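Goseck two-hand gripper kit: a review after one winter of building

I bought the Goseck kit in a weak moment at the end of a long shift, and I've been living with it since before the holidays. It's a pair of hand-held grippers you build yourself, trigger handles and all, and you work them like a second set of fingers. The idea is that you use them to show a robot arm how a chore goes. I don't own the arm yet (my spouse has opinions about the arm) but the grippers are plenty of project on their own.

The box came with 87 loose parts, a bag of brass inserts and a booklet from Goseck that must have been written for an earlier version. Step 2 shows a linkage I never found. I ended up texting Bindu Iyer from our shared workshop, who had built hers the month before, and she told me to skip it and go straight to the finger arms. She was right! The inserts went in so cleanly after that, and I was a little smug about it. 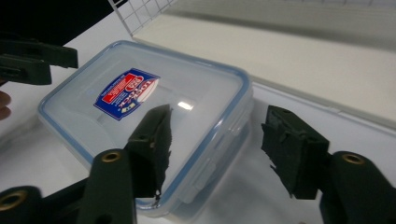
Once it's together, the linkage moves really nicely. No slop that I can feel, and both fingers close evenly without me having to fiddle. The trigger pull is on the heavy side for my hands, so after a long evening I feel it in my thumb. There's a lighter spring from Bensaid that people swap in, and I have one in a drawer, but I keep putting off taking the handle apart again.

My test object is a food box with a snap lid, mostly because we own too many of them. It's a mean one for grippers, being slick and see-through and wider than you'd like, and if you come at it crooked it just scoots away from you. Squaring the pads up on the sides before you squeeze makes all the difference.

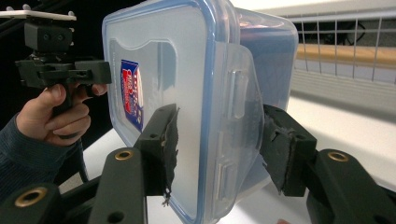 One finger on either side of the food box, right by the locking tab.

Now the pads, my one real complaint. They grip great, I'll give them that, but they fray. The edges go ragged and then little threads start hanging off, and I wouldn't call my use rough. Goseck sells replacements in packs of two, and the shipping costs more than the pads do. I've been told Londley makes a denser sheet you can cut to size with a craft knife, so that's my plan for March. For now I trim the worst bits and carry on.

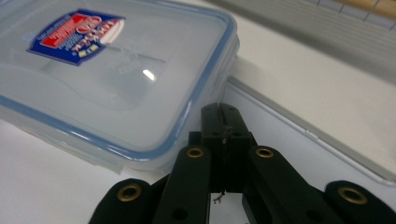 Using both at once

You really do want the pair. With one gripper I could nudge things and pinch the small stuff, but a wide box wants a hand at each end, and that's where the kit gets fun — you stop thinking about the triggers and just reach. It took me three evenings to get there. Before that I kept squeezing with one hand and forgetting the other one existed.

The cables are a bit of a nuisance, so leave yourself slack. I built mine too short the first time, and every time I reached across the table the plug end tugged at my wrist.

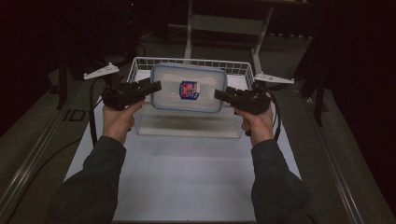

I tried a friend's Boseck set for comparison, and it's lighter and comes already assembled, with a softer trigger that I liked a lot. It also felt kind of toy-like at full stretch, and I couldn't see a way to get inside it if something wore out. With the Goseck every joint is right there and I know how it went in, because I put it in (twice, for a couple of them).

Would I buy it again? Yes, with extra pads in the same order to save on the shipping. Four stars from me, and I'd go higher if they'd fix that booklet. If anybody has fitted the Bensaid spring without pulling the whole handle apart, please leave a comment and tell me how.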